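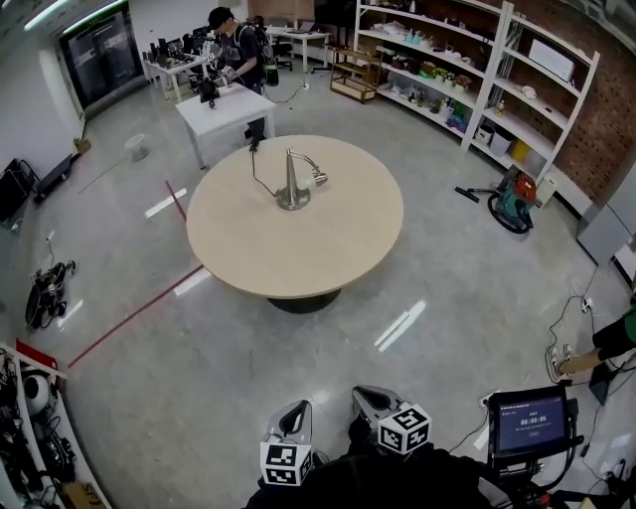
So I finally have a desk lamp I like! I'd been going back and forth since August (my sister Nisreen can confirm, I texted her way too many links) and what got me was the brushed metal and that curved arm. It was 60 bucks at Suvmont, and yes, I went in for picture hooks. My only gripe is the black cord, because on a round table there's just no sneaky place to run it. Cord clips, maybe? If you have a trick, tell me, I'm all ears.

© Mariann Csizmadia | Contact | Back to top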